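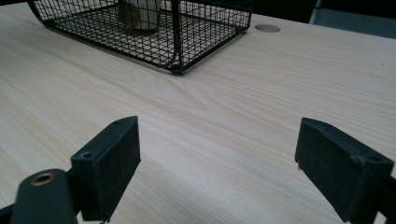
Can a machine put a cup away yet?

Ask Catriona Matheson whether a robot could run her kitchen and she laughs before you've finished. "It could maybe do one shelf," she told me. "On a good day!"

She works on household chores at Brekatel, over in Prarkandale, and I'd come with what I thought was an easy question (I have a dishwasher I hate emptying). What about putting a cup in a basket? I can do that half asleep.

"So can I, and that's the annoying part," she said. "You don't think about where your fingers go. We have to think about it every single time."
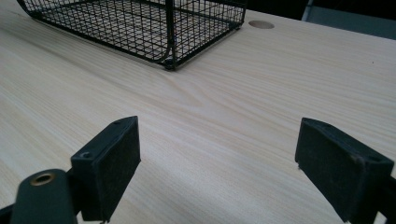 A wire basket sounds simple to me, but she says thin mesh is a pain. A camera sees straight through it to the table, and a finger that comes down slightly off can catch the rim and drag the whole thing along. Her team's approach is to have people do the chore first, with grippers in their hands, over and over. They had 403 runs of one chore when we talked, and she wanted a lot more by October.

I asked what 100 good tries in a row would mean to her. "It'd mean I go and change the table," she said. "Then we'd see."

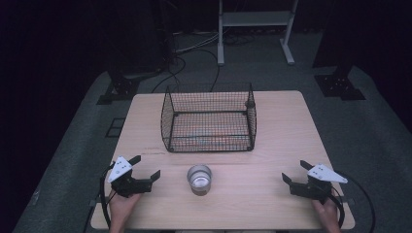 Glass is the one she grumbles about most. It's clear, it shines, and squeezing harder isn't much of a plan. Shop floors are a bit kinder, she thinks, and she spent 2 years at Jitberg on packing lines where every box turned up in the same spot. "Homes don't do that. My kids leave cups in the bathtub."

So would she buy one for herself? "For folding towels, I'd think about it. For my good glasses? Ask me in 8 years."

I went home and emptied the dishwasher.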